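Der gedeckte Tisch, der nie kalt wird

Eine kleine Liebeserklärung an Spielzeugdonuts, weiße Schälchen und die Kunst, niemanden satt zu machen

Meine Großmutter besaß einen Kaufladen, der nur im Winter vom Dachboden geholt wurde, und in diesem Kaufladen lag ein Brot. Es war aus Pappmaché, hatte eine Kruste in der Farbe von starkem Tee und war an einer Seite angenagt, weil mein Onkel als Vierjähriger der Sache auf den Grund gehen wollte. Ich habe dieses Brot ungezählte Male verkauft, eingewickelt, zurückgenommen und wieder verkauft, und wenn ich heute in eine Bäckerei gehe und es nach Kruste riecht, dann denke ich zuerst an dieses Pappbrot (das nach Dachboden roch und nach sonst gar nichts).

Vielleicht liegt es daran, dass ich an keinem nachgemachten Lebensmittel vorbeigehen kann. Die Wachsbirne im Wartezimmer, die Trauben mit dem Gummistiel, die Eistüte vor dem Kiosk, die größer ist als jedes Kind, das davorsteht - ich muss hin, ich muss wenigstens kurz mit dem Fingernagel klopfen. Und seit ein paar Jahren sind es vor allem die Donuts. Kein anderes Gebäck lässt sich so gut nachmachen, und kein anderes wird so gern nachgemacht. Ein Donut ist ja schon im echten Leben ein bisschen Spielzeug: rund, bunt, glänzend, mit einer Glasur, die aussieht, als hätte sie ein Kind mit dem Löffel darübergegossen, und mit Streuseln, die keinem anderen Zweck dienen als der Freude.

In meinem Arbeitszimmer steht inzwischen ein Regal, das Besucher erst höflich und dann etwas besorgt betrachten. 263 Stücke liegen darin, vom Spiegelei aus Filz bis zur Scheibe Emmentaler, und ich habe sie nur deshalb gezählt, weil die Versicherung es wissen wollte. Die Versicherung war übrigens nicht beeindruckt.

Vom Glanz und vom Tropfen

Wer zum ersten Mal genauer hinschaut, bleibt meistens beim Zuckerguss hängen, und da gehört die Aufmerksamkeit auch hin. Teig ist leicht. Ein heller, gleichmäßiger Ring, ein wenig Gelb hinein, damit er nicht nach Gips aussieht, und das Auge ist schon zufrieden. Am Guss aber entscheidet sich alles. Er muss oben satt und ruhig liegen und am Rand so tun, als wäre er gerade noch unterwegs gewesen. Setzt man die Nasen zu regelmäßig, sieht der Donut aus wie eine Krone. Lässt man sie ganz weg, sieht er aus wie ein Dichtungsring mit Deckel. Am schönsten finde ich es, wenn drei oder vier Tropfen verschieden weit kommen und einer davon ein kleines Stück zu weit.

Bei Vodell, einem Laden in einer ehemaligen Samenhandlung, den ich jedem ans Herz lege, der gern zwei Stunden verliert, kann man das an einem langen Tisch im Hinterzimmer selbst versuchen. Man bekommt einen rohen Ring, ein Schälchen Gießmasse und einen Zahnstocher, und dann steht man da und stellt fest, dass Masse fließt, wohin sie mag. Mein erster Versuch hatte auf der einen Seite gar keinen Guss und auf der anderen eine Art Bart. Ich habe ihn behalten, er liegt ganz vorn.

Die Streusel sind dann eine Frage des Temperaments. Ich kenne Leute, die setzen jeden einzeln mit der Pinzette, und ich kenne Leute, die aus Schulterhöhe streuen und hinterher den Boden fegen. Beides kann gut werden. Was selten gut wird, ist die Mischung aus allen Farben, die gerade in der Dose sind. Eine einzige Farbe auf hellem Grund wirkt fast immer frischer, und auf dunklem Schokoladenguss dürfen die Krümel ruhig winzig sein - je feiner, desto mehr glaubt man an das Gebäck darunter.

Was daneben steht

Nun ist ein Donut allein noch keine Mahlzeit, auch kein gespielter. Richtig lebendig wird so ein Tisch erst durch das, was man sonst noch daraufstellt, und da greife ich am liebsten zu ganz gewöhnlichen Dingen aus dem Schrank. Ein weißes Auflaufförmchen, wie man es für Crème brûlée nimmt, ist durch nichts zu ersetzen. Man kann alles hineintun, was cremig ist oder so aussehen soll, und die schlichte Form macht jede Farbe kräftiger. Ein orangegelber Klecks darin leuchtet durch das ganze Zimmer.

Dazu ein weißer Teller, der ein wenig zu groß sein darf. Auf einem knappen Teller wirkt alles gedrängt, auf einem großzügigen bekommt sogar ein einzelnes grünes Stück Würde. Grün braucht es ohnehin immer. Wer nur Süßes auftischt, hat nach fünf Minuten das Gefühl, auf einem Kindergeburtstag zu sitzen, der aus dem Ruder läuft, und ein bisschen Gemüse rückt die Verhältnisse zurecht.

Und dann der Becher! Ich habe lange Gläser genommen, schwere, mit Boden, und bin davon abgekommen. Ein klarer Kunststoffbecher ist leicht, er fällt einem Kind nicht auf den Fuß, und vor allem sieht man von allen Seiten, was darin ist. Ein gelboranges Getränk gegen das Licht gehört zu den hübschesten Dingen, die man für wenige Cent auf einen Tisch stellen kann. Ob Saft oder gefärbtes Wasser, ist dem Auge einerlei, nur trinken sollte man es dann eben mit Bedacht.

Die Firma Zatberg verkauft seit ein paar Saisons einen Satz mit allem, was zu einem Frühstück gehört, 137 Teile, das Salz einzeln. Das ist herrlich verrückt, und ich habe ihn mir natürlich gewünscht. Aber gespielt wird bei uns am Ende mit zwei Donuts und dem, was gerade abgespült neben der Spüle steht. Von Bonsu dagegen stammt mein liebster Beutel überhaupt, ein grauer Leinensack mit lauter kleinen Fehlern: ein Croissant mit verbranntem Ende, eine Tomate mit Delle. Man legt eines davon dazu, und der ganze Tisch atmet auf.

Holz, bitte

Über die Unterlage wird unter Sammlern mehr gestritten als über die Ware. Die einen schwören auf Wachstuch, weil es an Sommerküchen erinnert, die anderen auf Marmor, der freilich alles Weiße verschluckt. Ich bin beim hellen Holz geblieben. Eine Platte aus verleimten Leisten, mal blasser, mal honigfarben, bringt so viel Wärme mit, dass selbst der glänzendste Kunststoffguss nicht mehr nach Fabrik aussieht. Weißes Geschirr steht klar darauf, Gelb verträgt sich mit dem Ton der Maserung, und Schokoladenbraun sitzt obenauf wie auf einer Bäckertheke.

Meine eigene Platte kommt von Skalberg, wo man Reststücke nach Gewicht bekommt, und sie hat an der vorderen Kante einen Ast, über den jeder mit dem Daumen fährt. Ich öle sie zweimal im Jahr, meistens im Juni und dann noch einmal, wenn es mir einfällt. 250 Milliliter Leinöl reichen erstaunlich lange. Man sollte nur die Geduld haben, das Öl wirklich einziehen zu lassen, sonst kleben die Donuts, und man hebt beim Abräumen die halbe Konditorei auf einmal hoch.

Ein Wort noch zur Pflanze. Blumen auf einem Spieltisch fallen um, das ist ein Naturgesetz, und Kräutertöpfe werden gerupft. Ein Kaktus dagegen behauptet seinen Platz. Hoch, grün, gerippt, am besten in einem weißen Topf mit ein paar Kanten, in denen sich das Licht bricht, so steht er hinter dem Süßen und gibt der ganzen Gesellschaft einen Rücken. Er sollte ein Stück nach hinten gerückt sein, damit keine kleine Hand auf dem Weg zum Zuckerguss an ihm vorbeimuss.

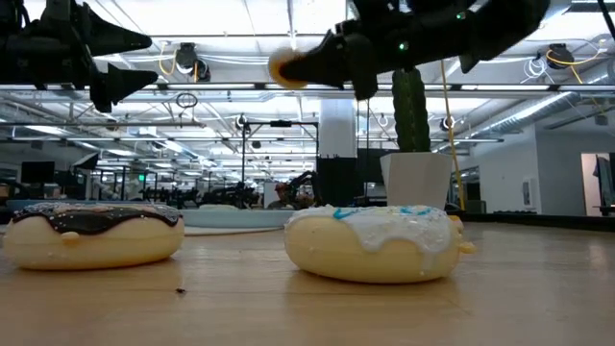

Schokolade und Weiß, dahinter der Kaktus
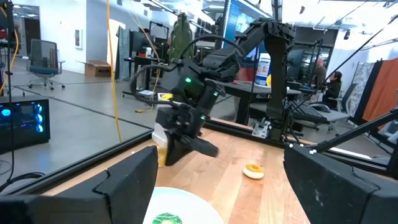
Zuletzt geändert: Mittwoch, 12. Juni 2019

Dunkler Guss links, weißer mit hellblauen Streuseln rechts, und dazwischen eine Lücke: So ein Abstand zwischen zwei Stücken ist mir beim Decken wichtiger geworden als die Stücke selbst. Früher habe ich alles zusammengeschoben, bis kein Holz mehr zu sehen war, und mich gewundert, dass keiner zugreifen wollte. Seit zwischen den Sachen Luft ist, wandern die Hände von allein hinein, nehmen etwas auf, drehen es um, stellen es woanders ab. Nach einer halben Stunde ist nichts mehr dort, wo ich es hingestellt habe, und der Becher steht regelmäßig auf dem Teller.

Abgeräumt wird bei uns in eine alte Kuchenschachtel mit Schnur. Die Donuts kommen nach oben, mit einem Bogen Seidenpapier zwischen den Güssen, denn Glanz auf Glanz gibt mit der Zeit matte Stellen. Die Schälchen wandern zurück in den Küchenschrank, wo sie zwischen ihren Geschwistern nicht weiter auffallen und am Sonntag wieder echten Pudding halten müssen. Das Pappbrot meiner Großmutter bleibt draußen liegen. Es passt in keine Schachtel, und verkauft habe ich es heute auch noch nicht.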